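Torneo Build: Your Questions

Torneo is a home-built cloth-handling arm that Efa Kemeys and I have been putting together in a corner of the Zosden shared workshop. I get a lot of messages about it (keep them coming!), so the ones that turn up most often are answered on this page.

What is it meant to do?

Fold laundry, one day. For now we're teaching it to find the edge of a striped cloth and pinch it properly. Cloth is a wonderful, maddening thing to work with, and I love it.
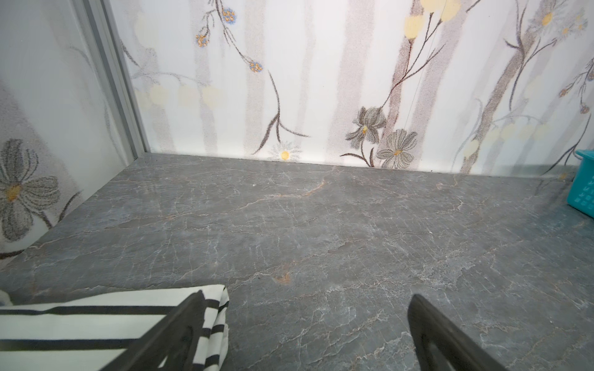 Zosden workshop, November

Why stripes?

They give us a lot for free. When a stripe bends, the fabric has bent too, so a fold shows up even in poor light. Plain white was miserable. Efa wants to try tartan next!

Does the marble pattern confuse the camera?

It did at first. Pale veins look a lot like thread, and our early edge finder would chase them with great confidence. We took 233 extra pictures of the bare surface and retrained, and the false edges mostly went away. Shiny spots are still a nuisance.

What are the fingers made of?

Printed plastic, version 11 of the shape. I'll put the files up once I've fixed the left one, which flexes more than I'd like.

How do you pick up a hem without grabbing two layers?

Slowly. We come in low with the fingers open, slide until the hem just moves, then close.
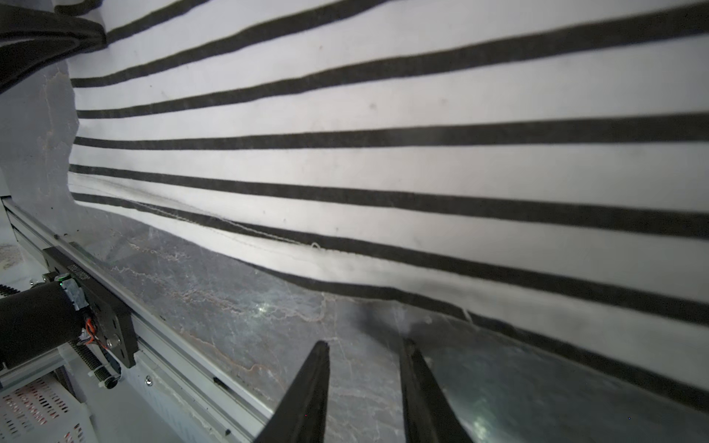
A rolled hem is easier than a flat one, as there's more to get hold of, but a loose thread can fool it into closing early. I trim those when I remember.

How long does one attempt take?

30 seconds on a good run. You could fold a whole drawerful by hand while you wait, I know.

Which motor driver do you use?

A Zavometti board, bought second-hand. It's noisy but it has put up with 18 months of me wiring things wrongly.

Can I come and see it?

Yes please! We're usually in from 6pm. Ask for Amber Bakker at the door, and bring an old tea towel if you have one to spare.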